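Workthorpe Community Help > Cars and Trucks > Buying and Selling

Seller has the truck, bank has the title. How do we do this without somebody getting burned?

Posted by Nneka Bassey

Hello everyone, and thank you in advance for reading all of this, because I know I go on. I have been looking for a used pickup since June, mostly for hauling mulch and my mother's furniture (she is moving in with us, which is a whole other story), and I finally found one I like. It's a private sale, one owner, clean inside, drives nice and straight, and the man selling it seems like a perfectly decent person. He lives over in Kestville, 35 miles from me, and I have been out there twice now.

Here is my trouble. He still owes money on it. He was upfront about that, I'll give him credit, and he even showed me the loan statement on his phone. What he would like is for me to pay him the full price, and then he'll pay off the bank, and then the bank will send him the title, and then he'll sign it and mail it to me. He says that's how he did it the last time he sold a car and it all went fine.

My husband says absolutely not. My brother says people do it every day. I have the money saved, so I'm not getting a loan myself, and I don't want to lose this truck over being too nervous, but I also don't want to be the lady with a truck in her driveway and no title to it. Is there a normal way to do this? And do I need to be suspicious that he's asking?

Also, he wants a deposit of $70 to take the listing down until we sort it out. Is that all right?

Answered by Yasuo Sakamoto

Hi Nneka! Please don't feel bad about being nervous, you're asking exactly what you should be asking. I've bought three vehicles this way over the years and sold one, and there is a normal way, and it's pretty painless once both people agree to it. I wouldn't be suspicious of him just for owing money. Lots of people sell with a loan still on the truck. I would just say no, kindly, to handing him the whole amount and waiting on the mail.

What you want is to have the bank right there in the middle of it. If his lender has a branch anywhere near you, the two of you meet at the branch, you pay the bank what's owed, you pay him whatever is left over, and the bank tells you both how the title gets released. When I bought my old Ranger we did it at the credit union with a very patient young woman who had clearly done a hundred of them, and the seller and I ended up having lunch after.

Take your time and do it in this order:

Ask him for a payoff letter. This is different from the statement he showed you. A statement tells you the balance on the day it was printed, but interest keeps adding up every day, so the lender will write a letter with a payoff amount that's good through a certain date. His should have his name, the lender's name and the VIN on it. Check that VIN against the truck itself, on the dash and on the door sticker both. I once caught two numbers swapped, an honest typo, but it would've been a headache.

Call the lender yourself, together with him. Look up the phone number on your own and don't just use the one on the letter. He'll have to be on the line to give permission, and put it on speaker so you both hear the same thing. Ask how long the title takes after payoff, whether it comes on paper or electronically, and whether they can send it straight to you if he signs something saying so. Some will and some won't.

Write up the bill of sale before you meet. Do it at a desk with a cup of coffee and no one standing there waiting on you. Put in both names and addresses, the VIN, the mileage, the full price, and then the split: so much to the lender, so much to the seller. Leave the date and signatures for the day itself, and print two copies so you each go home with one. 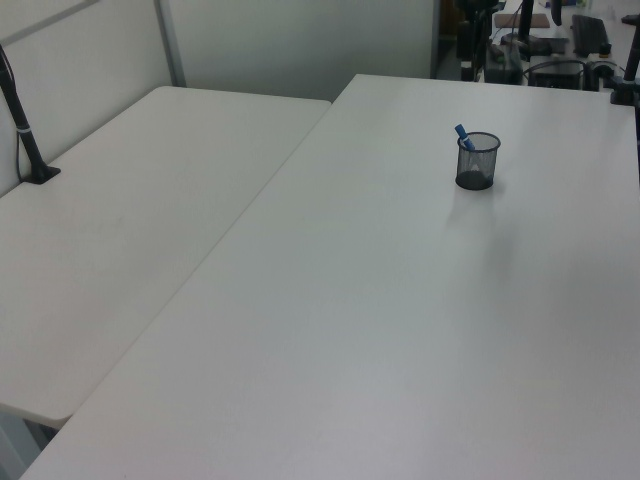
Pay in two pieces. One cashier's check goes to the lender for the payoff amount, with the loan number on it, and the other goes to him for the rest. Say he's asking more than he owes and the difference comes to $1,108, then $1,108 is what his check says, and everything else goes to the bank. Get a receipt from the bank showing the loan paid in full before you drive anywhere.

Hold a little back if he'll agree to it. We did this on my second one. I kept a small part of the seller's share until the signed title was in my hand, and we wrote that into the bill of sale so there were no hard feelings.

About the deposit, I think it's fine, so long as you get a receipt that says it's refundable if the payoff letter or the title doesn't check out. It's a friendly enough amount. And do call your state motor vehicle office too, since rules on temporary tags are different all over and I only know mine.

Good luck, and I hope your mother's furniture all fits!

Answered by Gonçalo Peixoto

dont do it his way. my cousin did and waited 2 months for the title. he got it in the end but he couldn't register the truck that whole time so it just sat there. go to the bank together or walk away, theres always another truck

Answered by Fitriani Rondonuwu

Yasuo covered nearly everything, so I'll just add a bit for the case where the lender is online only, which happened to us with my husband's van. There was no branch to go to, so the seller logged in to his account while we sat at his kitchen table, and we made the payoff by wire from our bank using instructions we had confirmed over the phone. It took most of an afternoon, and I will admit my stomach hurt until the confirmation email came. After that it was easy.

The other thing I'd do is run a vehicle history report with the VIN, even though he seems nice. It should show whether there's any lien besides the one he told you about. And have a mechanic look at the truck before any of this paperwork gets going, if you haven't already! It would be a shame to do all that work with the bank and then find out it needs a transmission.

Comment from Nneka Bassey

Thank you all so much. I called him last night and read him Yasuo's list nearly word for word, and he said the bank idea was fine with him, he just hadn't known you could do it that way. His lender does have a branch in Kestville, so we're going to meet there once he gets the letter. Fitriani, the mechanic is booked for the morning before, and my husband says to tell you he likes you.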